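Masanja Local History Society — minutes, August 17, 2020

Start 7 pm, Ilgın Karabulut in the chair. Last minutes passed, no changes.

1. Boarding house ledger
Scans back from Tivine, 126 pages. Ink very faint toward the end. Names of the women lodgers readable on most, ages not always given. Ilgın has matched a few to the census — the laundress in room 7 is still a blank. Agreed to keep "unknown" in the catalog and not guess. Item number stays 3382.

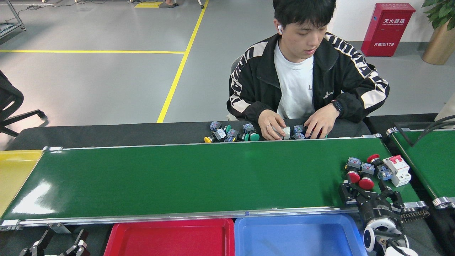 2. Cemetery walk
Drastitow road still closed past the bridge, so walk starts from the Ornutau side. Route is longer, steeper too. Two graves on the old handout have the wrong death year, needs fixing before we reprint. Question from the floor about the story that the hotel cook was burried under another name. No source found beyond one newspaper column written decades after. Leave it out of the talk, or say plainly its hearsay.

3. Money
3000 in the account after the scanning bill. Enough for the reprint, not for the new sign. Sign held over.

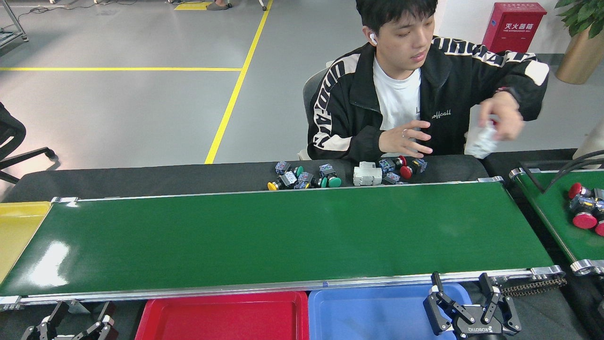 The old sign can be repainted for now, lettering only. Wording to stay as is until the founding date is settled — the deed and the church book disagree by a year.

4. Other
Letter from a family out of state, asking after a great-aunt who taught school here. Ilgın to reply and send copies of the class lists. Box of loose photos still unsorted, bring pencils next time, no pens.

Closed 8:40. Next meeting same place.

4 comments · 11 shares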